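How Robots Learn From People's Hands

Think about the first time you tied your shoes. Somebody probably showed you how. You watched, you tried, and the loops fell apart. Then you watched again. After many tries your fingers knew what to do.

A robot can learn a job in a similar way. People show it the job over and over, and a computer program looks for what stays the same each time. Each showing is called an example, or a demonstration. One demonstration might be as short as picking up a cup and putting it on a shelf.

Why not just tell the robot what to do?

For some jobs, you can. A robot in a car factory may move its arm to the same spot all day long. An engineer types in the spot, and the arm goes there.

Homes and stores are harder. A cup might be on the left side of the table today and on the right side tomorrow. It might be tall, or short, or upside down. Writing a rule for every cup in every place would take forever. So engineers let the program work out its own rules from examples.

What is a hand-held gripper?

A gripper is the part of a robot that grabs things. It does the work that your hand does. Most grippers are bolted to the end of a robot arm, but a hand-held gripper has no arm. A person carries it and does the job with it.

The gripper has a camera on it. While the person works, the camera records what is in front of it. Some people also wear a small device on the head during the work.

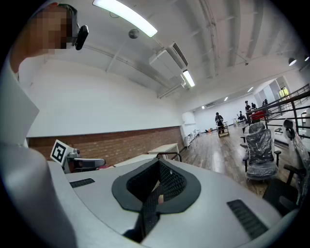

Ieuan Meredith teaches a project called Tulitberg, and his first lesson for new people is about going slowly. If you rush, the video gets blurry, and a blurry video is hard for a program to learn from. You also have to remember that the robot won't have your other hand. If you steady a bowl with your free fingers, the robot will see a bowl that holds still by magic, and it will not learn how to keep the bowl from sliding.

New people practice with a soft block first. They pick it up, move it to a tray, let go, and back away. That is one example. Then they put the block in a different place and begin again.

How many examples does it take?

It depends on the job. The Tulitberg team began with the block and tray. They recorded 60 examples and gave them to the program. The robot could pick up the block when it was near the middle of the table, but it missed when the block was close to a corner. Most of the examples had started in the middle, so the program had not seen enough corners.

The team went back and recorded more. They stopped at 500, with plenty of corners in the set. For a harder job, folding a small towel, they recorded 3,018 examples. Towels bend and flop, and they hardly ever land the same way twice.

How does the computer know where the gripper is?

Close your eyes and move your hand in a circle. You can still tell where your hand is. A gripper can't feel that by itself, so the computer has to work it out.

One way is to use a marker. A marker is a black and white pattern printed on a card or a board. It looks a little like a chunky crossword puzzle. The computer already knows the pattern and how big it is. If the marker looks small in the video, the camera must be far away. If it looks large, the camera must be close. If it looks slanted, the camera is off to one side.

You can try this with a playing card. Prop it up on a table and look at it through a paper tube. Walk backward and watch the card shrink. Step to the side and watch its shape change. The card is the same size the whole time, and you could use those changes to guess where you are standing.

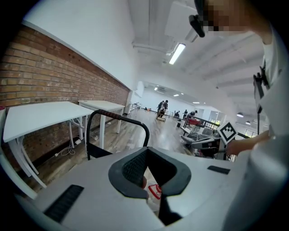 CHECKING THE EXAMPLES

Recording is only part of the work. Somebody also has to look at what was recorded.

Yaowalak Kamolrat does this job at Tulitberg. She watches each recording on a computer and gives it one of two labels, "keep" or "set aside." She sets one aside if the camera was covered, if the gripper left the table before the job was done, or if the recording started late. Of the first towel examples she checked, 1,012 were labeled "keep."

Small mistakes are sometimes useful. If a person drops the towel and picks it up again, that recording can stay. It shows the robot what to do after a drop.

PEOPLE AND PRIVACY

Cameras can record more than the job. They can also record people's faces. A team can blur faces or cover them with little squares before the pictures are shared. People should be asked before they are recorded, and they can say no.

WORDS TO KNOW

Demonstration: one showing of a job from start to finish.

Gripper: the part of a robot that grabs and holds things.

Marker: a printed pattern that helps a computer work out where a camera is.

Training: the time when a program studies its examples and changes itself a little after each one.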